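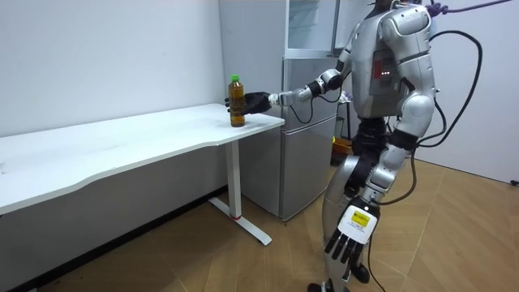
Figure 3. Bottle trial at the desk, hand closed on the middle of the bottle. Purple tether at the top.

4. Comparing the hands

4.1 Set-up

All trials in this section used the same humanoid, the same desk and the same bottle (Fig. 3). Only the hand and the hand controller changed. We tried three hands: the Illano five-finger hand as supplied, the same hand with Flakex pads glued to the fingertips, and the older Yurchenko hand kept from the work in Section 3. The Yurchenko hand has no fingertip sensing at all, so it is closed on motor current alone.

The tether stayed on throughout. It carries no load when the robot stands properly but it does limit how far the torso can lean, and we come back to this in 4.4.

The bottle was placed upright near the front corner of the desk, cap on. Placement was by hand against a pencil mark, not measured each time. Nazar Bondarchuk placed it for most runs and Severyn Onyshchenko for the rest – we looked for a difference between the two and found none worth reporting. The robot stood still for every trial. No stepping, legs locked in the standing pose. Arm motion came from one recorded path, replayed, with the wrist offset changed for each hand to make up for the different palm depth.

4.2 Procedure

One trial is: arm out to the side of the bottle, close, wait, lift 180 mm, hold, put down, open. A trial counts as good only if the bottle is upright after the hand opens. Bottle still in the hand but tilted against the thumb was counted as a fail, which is harsh and hurts the Yurchenko hand most.

We ran 400 trials per hand. Battery swaps and cable checks between blocks. Hands were swapped in a fixed order, which we would not do again, becuase wear in the wrist coupling gets mixed up with the choice of hand. Fedir Savchuk re-ran a short block with the first hand at the very end to check for this. Results were in line with the first block but the block is small, and we don't lean on it.

Two controllers were tried with each hand. Controller A closes all fingers at one speed and stops each when its current passes a limit. Controller B closes the thumb and middle finger first, pauses, then brings the rest in. B is slower. Both run on the Celldale board in the forearm and nothing was tuned between hands apart from the current limit.

4.3 What we saw

The padded hand did best under both controllers. Most of the gain came at the put-down, not the lift. With bare fingertips the bottle tended to stick for a moment on the index finger as the hand opened, then tip. Pads seem to let go more evenly. We had expected the opposite, that soft pads would drag.

The bare Illano hand lifted reliably but failed at release as above. Going from A to B removed a good part of these failures. For the padded hand going from A to B made hardly any difference, so for this bottle we would use pads and keep the faster controller.

Yurchenko hand: worst of the three, and worst under B. The pause after the thumb and middle finger close lets the bottle turn slightly before the others arrive, and without sensing the hand has no way to know. Under A it was usable. It also stopped 19 times on a current fault with the bottle untouched. These runs were repeated and are not in the totals, though a reader might fairly say they should be.

Liquid level matters more than we allowed for. The bottle was kept at one fill for the main runs. In a few side trials with less in it the bare hand pushed the bottle along the desk before the fingers had closed. Not reported further here.

4.4 Limits

One bottle, one desk height, one arm path. The grip is always from the side at mid-height and says nothing about picking up by the cap or neck. Only the reaching arm was used, the other hung free.

The tether and the cables on the upper body pull a little on the shoulder at full reach. We measured hand position at the end of the path with the cables tied back and again with them loose, and the diffrence was small next to the spread in bottle placement. Still, an untethered robot may behave otherwise.

Cable routing at the elbow needs another look. The loop below the joint is long enough for this path but caught on the desk edge twice in early tests, both before the counted runs.

Neville Mellor has pointed out that a fixed path tests the hand and hides the arm. Agreed. Closed-loop reaching is left for Section 5, where the wrist camera is brought in – padded hand and controller A only.

Last updated 27 March 2025
1433 views | 19 shares
Contact the authors | Copyright the authors | Back to top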